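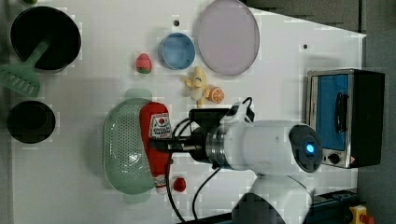 Figure 3. Tabletop cell during a pick trial, with the emergency stop box at the lower right.

4.2 Rules for the shared table

The cell at Sterkunside is used by several groups, and for this reason we wrote the rules in one short document, called the Morin sheet. The sheet has one page and it is fixed on the wall near the door. Every operator must read it before the first session and sign it again each October.

The first rule concerns the emergency stop. The box must stay where the operator can reach it without leaning over the table and without crossing the space in front of the gripper. In Figure 3 it is placed beside the rail, outside the tabletop. We do not permit the box to be put on the table among the objects, even for a short trial.

The second rule concerns the state of the arm. When an object is held, as with the ketchup bottle in Figure 3, no hand may enter the table area. If the operator wants to correct the position of another object, the program must be paused first, and the pause must be confirmed aloud when two persons are present. In the earlier version of the sheet this confirmation was only recommended. We made it obligatory after the review of 6 Mar 2023, in which 97 of the 348 logged sessions had at least one pause without a confirmation.

The third rule concerns the cables. A cable which goes to the gripper must have enough free length for the full motion of the wrist, but it must not lie on the part of the table where objects are placed. The operator checks this by moving the arm slowly to the limits of the task before the first trial.

The fourth rule concerns the objects. Only toys and light kitchen items from the Skivport list are allowed, with a mass limit of 1000 g for each item. Round items, for example the toy tomato, should not be left close to the table border, because they can roll to the floor and the operator may try to catch them while the arm is moving. Items which are not in the task can stay on the table if they are written in the Flostivex log.
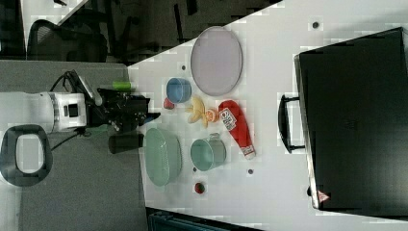 4.3 Checks between sessions

After each session the operator brings the arm to its rest position and writes the time in the log. The next operator does not rely on this entry and repeats the cable check and the stop test from the beginning.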